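3.2 Household storage and reported waste

The second part of the survey asked how fresh fruit was kept between purchase and eating. We sent the form to 1000 households in Stedthorpe and Rendeck, and the answers were coded by Tae-yang Moon using the scheme set out in Section 2. Respondents named the place where each kind of fruit was kept on the day they filled in the form, and then said whether any of it had been thrown away in the past week. Fruit bought frozen or canned was left out. Where a household gave more than one place for the same fruit, we kept the first one listed.

Open storage on a counter or table was the most common answer in both towns, given by 57 percent of households. The refrigerator came next. Pantry shelves and closed cupboards were named less often and mostly for dried fruit — a category that some respondents did not think of as fruit at all, judging by their written comments.

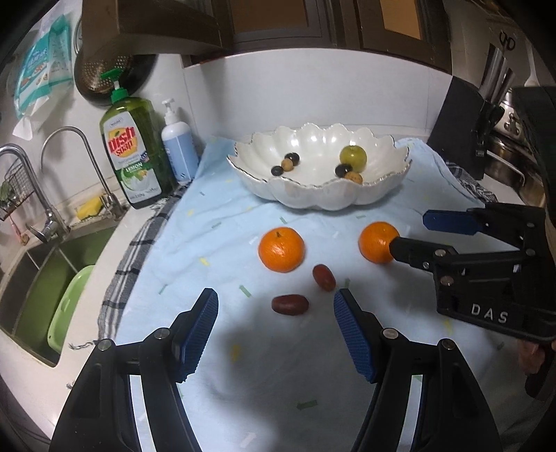 Figure 2. Mixed fruit in a bowl and on a countertop.

Mixed storage raised a problem for coding. The form assumed that each fruit had one place, but many households keep part of their fruit in a bowl and the rest next to it, and they move pieces from one to the other during the week. We first treated the bowl and the counter as separate places. This split kitchens like the one in Figure 2, where the mandarins and dates lie on the cloth and smaller fruits share the bowl, into two records with no useful difference between them. The two codes were merged before the analysis, and all figures in this section use the merged code.

Waste was reported more often for soft fruit than for citrus, whatever the place of storage. Households in Rendeck reported less waste overall, but they also shopped more often, and the survey cannot separate the two effects. The earlier Vunden study, with 3000 households, found the same order of fruits but asked about a full month, so its rates are not compared directly with ours. Dates and other dried fruit were rarely reported as wasted in either town — too rarely to test for a link with storage.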